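Home About Archive Contact

28th January
Posted by Marcela Kolář

I have been covering my work table with paper since December. It started when I spilled ink on the bare wood and spent an evening sanding. Now I buy the wide white rolls from Vrettos, 30 feet at a time, and lay a fresh sheet when the old one gets too bad.

The current sheet is getting there. It has brown smudges in one spot, small dark specks over a good part of it, and a few faint lines. 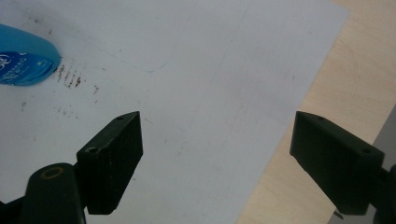 I used to change the paper every week. That was a waste. Specks don't bother me if I'm sorting or packing, and I can work around a stain. I only want a clean sheet for drawing or for anything made of light fabric. A roll lasts me some 3 months this way.

Wrinkles are more annoying. The paper from Clesier was heavier and lay flatter, but it cost more and they stopped cutting it to width. With the Vrettos paper I get a few ripples whatever I do. I leave a border of wood showing on the sides so I can lift the sheet by its edges when it's time to change it.

I also try to keep few things out. At the moment that means a blue bottle with a white cap and an open cardboard box over on the left.
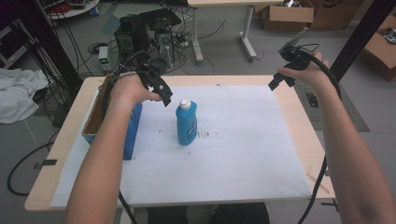

Changing the sheet

Take everything off first. Fold the old paper toward the middle so the crumbs stay inside, then wipe the wood and let it dry before the new sheet goes down.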